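Part 3 of the Vesmont Hot Water Controller guide applies to units supplied from September onward. Owners of earlier units should refer to the leaflet packed with the controller.

## 3.1 Before you begin

The controller must be connected to the switchboard by a licensed electrician. The steps in this section may be carried out by the householder once that work has been completed and the certificate of compliance has been left on site.

Keep the following at hand:

- the installation code printed on the inside cover of this guide
- the tariff details from your most recent electricity bill
- the tank model number, found on the compliance plate

> **Caution:** Do not remove the terminal cover. Live parts remain behind it when the controller is switched off at the front.

## 3.2 First start-up

1. Turn on the hot water circuit at the switchboard. The display will show the word Asent, the name of the operating software, and then the language menu.
2. Select a language and press **OK**.
3. Enter the installation code. Codes beginning with 2098 are for tanks with a single element; codes beginning with 2499 are for tanks with two elements. If the code is refused, check the tank model number before trying again.
4. Set the clock. Daylight saving is applied automatically once a state or territory has been chosen - select **None** for areas that do not observe it.
5. Enter the start and finish times of the off-peak period. Up to three periods may be stored.

> **Note:** The controller keeps its settings during a power outage. The clock should nevertheless be checked when supply is restored.

## 3.3 Setting a heating program

1. From the main menu, choose **Program**, then **New**.
2. Choose **Household** for daily use or **Away** for absences longer than a weekend.
3. Confirm the storage temperature. The controller will not accept a value below the minimum set by the installer.
4. Press and hold **OK** until the program name stops flashing.

An Away program does not cancel the Household program. The latter resumes at the return time entered, and the tank may need some 2 hours to recover.

> **Caution:** Water at storage temperature can scald. The tempering valve must not be adjusted by anyone other than a licensed plumber.

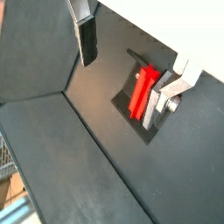
## 3.4 Service and enquiries

Householders should record the fault code shown on the display before contacting the service desk. Written enquiries may be directed to Leire Segura, Customer Support, at the Stitthorpe office. Warranty claims are assessed separately by Jenő Boros and must include a copy of the certificate of compliance.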